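Last updated: February

Wirken returns bench, 4 pm

Arms on phone boxes again, left one had the Galaxy S24+ up off the table. Target from Foltier is 400 a shift. Packers now mostly clear jams and sign off — less lifting, more standing and waiting.
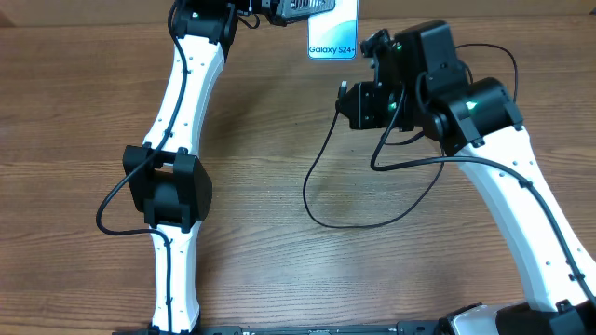
Gebru side asked at handover who gets the blame for a crushed box, them or the arm. No anwser yet. Put it on the list.

Wrist view next, power strip and cables by the cardboard.

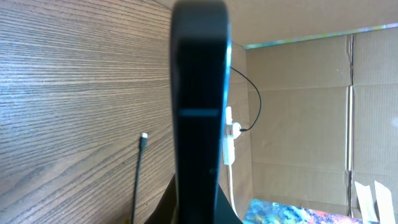 To do
- rota w/ 5 packers, not 4
- ask abuot breaks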